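Repair the Old Porch Before You Replace It

December 7, 2018

Our street in Carnolden has lost four front porches since April. They were pulled off and replaced with new ones, all from the same catalog, and I think at least two of those jobs were a waste of money.

I understand why people do it. A contractor comes out, pokes a screwdriver into the bottom of a post, and it goes in. That looks bad. But rot at the foot of a post usually stays there. You can jack up the beam, cut out the bad section and scarf in new wood. When we had ours done, the bill was $300 a post. The quote for a new porch from Clollgate was 15 times that, and it didn't include paint.
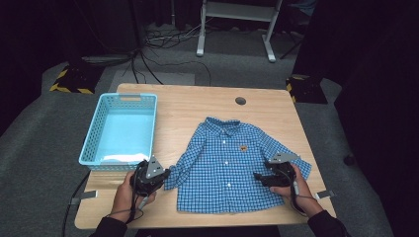

The other argument I hear is that a new porch needs less upkeep. Maybe for the first few years. Composite decking still has to be washed, and the framing under it is the same treated lumber anyone would use. If water is running off the roof onto the steps, it will keep doing that until somebody fixes the gutter. Both houses at the corner of Elia Street have new steps and the same old gutters.

I'm not against replacing a porch. If the footings have sunk or the ledger has pulled away from the house, it should come down. My complaint is with contractors who won't price a repair at all. I asked for both numbers from three companies. Only Costa gave them to me, and it took a second phone call.

The town could help a little here. Right now a repair permit takes as long as a permit for a full rebuild, so builders push the bigger job. A shorter form for post and step repairs would be a good place to start. Until then, ask for the repair price in writing, and have somebody check the gutters while the ladder is up.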